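Ticket 1105: Gripper width is wrong after normalization, policy drops thin packets
Project: Ashworth (two-hand packing from hand-held gripper demonstrations)
Component: Edis, width extraction and dataset export
Opened: 11 May 2024
Status: Resolved, one item left open
Priority: High

Reported problem

We train the packing policy on demonstrations recorded with the hand-held grippers. Each gripper has its own camera, and the width between the fingers is not measured by a sensor. Edis finds the two finger pads in every video frame and calculates the width from the distance between them. This width is one of the action values that the policy must learn.

The training on the last export finished without any error and the loss curve looks normal. On the robot the behavior is not good. The arm goes to the right place, the fingers start to close at a reasonable moment, and then they stop too early. Thick objects are lifted. Thin and light packets slip out during the lift, or they stay on the table while the arm continues to the box as if it had the packet.

The export contains 455 episodes, all snack packing into an open box, recorded at the Plekotdale site. The older export from Clarkon, with the same training configuration, does not have this problem.

What I checked first

Calibration of the robot gripper. I commanded fully open and fully closed and compared with a ruler. The robot does what it is told. When it stops early on a packet, the commanded width is also too large, so the mistake is already in the policy output.

Latency between image and action. I shifted the actions by a few steps in both directions and trained two short runs. The moment of closing moved a little, the final width did not change.

Pad detection. This was my main suspect for one full day. I thought that a brightly colored wrapper between the pads could confuse the detector, or that the detector takes the edge of the packet for the edge of the pad. I went through many grasp moments by hand, with the detector result drawn over the video. The pads are found correctly in nearly all of them, also when a packet is pinched between them.
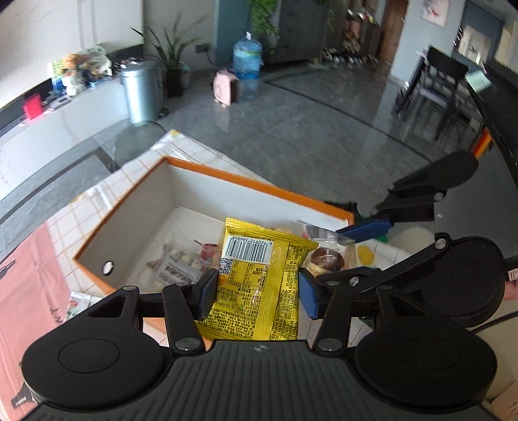 Does the pad detector need to be trained again for the new objects?
For this problem it is not needed. The raw pixel distance is correct before the export, and the error only appears in the step which converts this distance to a value between zero and one.

Second round, comparing raw and exported values

After this I stopped looking at the video and made a simple plot for each episode: raw pad distance on one axis, exported width on the other axis. If the conversion is the same everywhere, all episodes must lie on one line. For the Clarkon data they do. For the Plekotdale data I got a bundle of lines with different slopes and different starting points.

The reason is in the normalization. Edis takes the smallest and the largest pad distance inside each episode and maps them to zero and one. The idea was good when it was written. It removes small differences between grippers, for example a pad which was glued slightly off center. But it works only if the person closes the gripper completely, with nothing inside, at least once in every episode, and also opens it completely once.

In our recording instructions for Clarkon this was a fixed first step: open, close, open, then begin the task. In the instructions for Plekotdale the step is missing. I compared both files and it was lost when the text was shortened. The people who recorded did exactly what the sheet told them, so this is our mistake.

Without the empty close, the smallest distance in the episode is the distance when the thinnest object is held. The export calls this zero. In one episode zero means a thin flat packet, in another it means a soft cake of several centimeters. The policy sees very similar images with different targets and learns something in the middle, and this is the early stop we have on the robot.

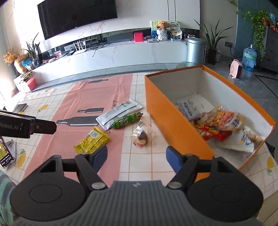

The open side of the range has the same weakness, but it hurts us less. People open the gripper wide by habit before they approach an object, so the maximum is usually close to the real one. If the pads are spread wide open over the table with nothing between them, and packets of different shapes are lying in front, then the upper value is reliable and only the lower value must come from somewhere else. I confirmed this with the plots: the upper ends of the lines are near each other, the lower ends are spread over a wide range.

I then wrote a small script to find the episodes without an empty close. It looks for a period in which the pads touch. It reported 200 episodes where no such period exists for at least one hand. Please note that in the two-hand task each gripper has its own range, so an episode can be good for the left hand and bad for the right hand. The first version of my script missed this, and I had to run it a second time.

Fix

1. Normalization is moved from the episode to the gripper. For every gripper and recording day, Edis now collects all the distances and takes the range from the complete set. One correct empty close during the day is enough to fix the lower end.

2. If no empty close exists for a gripper on the whole day, the export stops with a clear message and asks for a calibration clip. Before, it continued silently.

3. The range used for each gripper is written into the export header. I wanted this for a long time, it would have saved me most of the work on this ticket.

4. The open, close, open step is back in the recording instructions, as the first line of the sheet.

None of the episodes had to be recorded again. The raw videos were complete and I exported all of them with the new code.

Result after the fix

I trained again with the same configuration and the same seed. In the plots the lines of the Plekotdale episodes now lie on top of each other, one line for each gripper. On the robot the fingers close until there is real contact with the packet, also for the flat ones. I watched a long series of trials next to the old checkpoint, changing between the two after every trial. The old one still leaves thin packets on the table. The new one lifts them in most trials. The failures I still see are of a different kind: the approach is too high, or the packet turns in the fingers over the edge of the box.

I do not give a success rate in this ticket. The trials were done by me alone, I knew which checkpoint was running, and I placed the objects. For the report we need a proper evaluation with fixed starting positions.

What I would like others to check

If you have an export made with Edis before this change, please do not combine it with new exports. The width values have a different meaning and the training will not give any warning. Look in the header: if there is no gripper range, it is an old file.

Also, older results that compare "with width" and "without width" as input to the policy should be read with care. In our internal notes for Ashworth we wrote that the width input gives no benefit. It is possible that this conclusion came only from the bad normalization. I started the same comparison again with the corrected data and I will add the curves when they are ready.

Still open

When a soft wrapper is squeezed, the pads bend a little and the measured distance becomes smaller than the real finger opening. The new range does not solve this. The effect is small compared with the first problem, and I do not know yet if the policy is sensitive to it. I keep this as a separate item linked to this ticket. A correction table per pad type was proposed earlier, but it must be measured first with blocks of known thickness, and we do not have the blocks at Plekotdale. They are in the drawer under the Clarkon bench and will go with the next shipment.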